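Bench notes, March – small car on the red tray

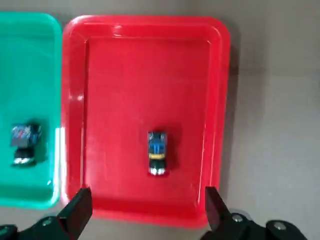 Blue car on the red tray, green tray alongside.

10:40 am. Good morning at the bench! The blue car is my favorite of the whole batch so far. It's about matchbox size, blue hood with darker stripes running the long way, a thin yellow band across the front of the hood and a chrome strip at the nose. The roof looks close to black until the light gets on it, and then there's a bluish sheen I hadn't noticed in the box.

We're still deciding on a background color for the toy sorting cards (the Chidiac set, the one going out to the reading room). I started with the red tray on purpose. I thought the red would swamp a car this small, but the blue really pops. The yellow band holds up too, even at arm's length, and I was ready to lose that one.

Glare is the thing to fix. The rim of the red tray is glossy all the way around and throws pink highlights, worst along the top edge and down the left side. The floor is better but still patchy. I tried turning the bench lamp to the wall and that took the edge off. Next try: a sheet of tracing paper clipped over the lamp, same as we did for the buttons.

Shadow on the right of the car is soft and I like it. It makes the car sit down on the tray instead of floating. Please leave the lamp arm where it is if you use the bench after me – I put tape on the post.

Scuff test, 11:30. The Losard pads came in 400, 1000 and 2000. I used a scrap tray for this, not the good red one. 400 is far too rough, it left scratches you can feel with a fingernail. 1000 gave an even haze that I love. 2000 did next to nothing after five minutes of rubbing, so I'd save those for polishing. If we go ahead and dull the floor of the red tray, it's 1000 with water and light pressure, going in circles from the middle out. Leave the rim glossy. It wipes clean so easily that way.

Green tray: same kind of corners and lip as the red, so whatever works on one ought to work on the other. I want to see the blue car on it this afternoon. My guess is the blue and the teal will sit too close together, but I was wrong about the red, so who knows! The gray tabletop is fine as a surround and I'd keep it for all the cards.

Stikwood label stock is down to the last half roll. I wrote the car up as 1359 in the drawer list and stuck the label on its bag, because the underside is too small to take one. Can we agree to do that for all the die-cast ones? The bags get mixed up less than the lids do.

2:15 pm. Tracing paper works. Much calmer light on the red floor, and the chrome at the front still sparkles a bit. Very happy with that. Cut two spare sheets and put them in the Cellcombe folder, second shelf, under the color swatches.

Still to do:
Blue car on green, same lamp position
Ask about dulling the red tray before anybody touches it
Order label stock
Find the lid for the buttons box
Rinse the scrap tray, it's in the sink with the pads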